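Living > Clothes & Care > Features

The Long Life of a Pair of Jeans

Last updated: January 2020

The repair counter at Tostden is at the back of the shop, past the zippers and the bolts of lining. In October the shelf behind it fills up with jeans. People put away their shorts, pull out last year's denim, and find the hole they meant to deal with in the spring.

Most of the holes are in the same places. The inner thigh goes first for people who walk a lot or ride a bike. Knees go next, then the back pocket corners, then the hem where it drags under the heel. The waistband almost never wears out. Tailors who do this work all day can tell from across the counter what kind of repair is coming.

Denim is a simple cloth. It is a cotton twill, with blue threads running one way and white or undyed threads running the other. The indigo sits mostly on the outside of the yarn and does not soak to the center, so every rub takes a little color off and lets the white core show. That is why jeans fade where they bend and why the fading looks different on each person. It also means a worn spot gives plenty of warning. Long before a hole opens, the blue is gone and the cloth has turned soft and thin.
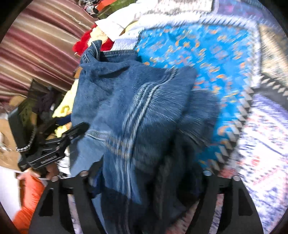
Faded streaks and lighter stitching on crumpled denim.

The best time to mend is at that thin stage. A piece of light cotton goes behind the weak area, and the machine runs back and forth over it in close rows, following the line of the twill. Done early, the repair is flat and hard to see. Done after the hole has opened, it takes longer and costs more, and the edges have to be pulled together before anything else can happen. Tostden charges by the area covered, so a thin thigh caught in time is one of the cheaper jobs on the list.

Some customers do not want the repair hidden. Nazari, a small studio two streets over, works mostly by hand and leaves its stitches showing, in white or rust-colored thread. The rows are even but you can see they were made with a needle. A knee patch there can take two hours. The studio runs an evening class as well, and people come with one pair of jeans and usually leave with the job half finished and enough thread to do the rest at home.

Home mending needs very little. A packet of long needles, a spool of heavy cotton thread, and a scrap of old denim for the patch will cover nearly everything. The scrap should be washed before it is used, or it may shrink later and pucker the leg around it. It should also be a bit lighter than the jeans. A stiff patch on soft cloth tears the cloth at the edge of the patch, and then there are two repairs to make.

Washing is where people disagree. Some denim fans go months without it. The menders I spoke with did not care for that idea. Dirt and sweat stay in the yarn and grind at it, they said, and a dirty seam gives way sooner than a clean one. Their advice was to wash when the jeans are dirty, inside out, in cool water, and to hang them up to dry. The dryer does more harm than the washer. A good part of the lint in the trap is cotton that used to be pants.

Stretch jeans are another matter. The elastic fiber in them breaks down with heat and age, and once it goes, the knees bag out and stay that way. A patch can close a hole in stretch denim but it cannot bring back the shape. Tostden will take them on, with a warning at the counter. Nazari generally turns them down.

At some point a pair is past saving. The seat is more patch than pant, or the cloth tears next to each new row of stitches. The legs still have good fabric in them, mostly on the back below the knee, and this is what menders keep. In Dritgate, the old mill district, a secondhand store called Badisness sells worn-out jeans from a bin by the door for two dollars a pair. Quilters buy them, and so do people who make aprons and tool rolls. The darkest pieces go first — old indigo in an even shade is hard to find.

I took in a pair of my own while working on this story, with one thigh worn to almost nothing. The repair came to 46 dollars, which was a dollar more than I had paid for the jeans on sale. I have worn them most days since. The other thigh has started to go, and there is a scrap of washed denim on my kitchen table waiting for it.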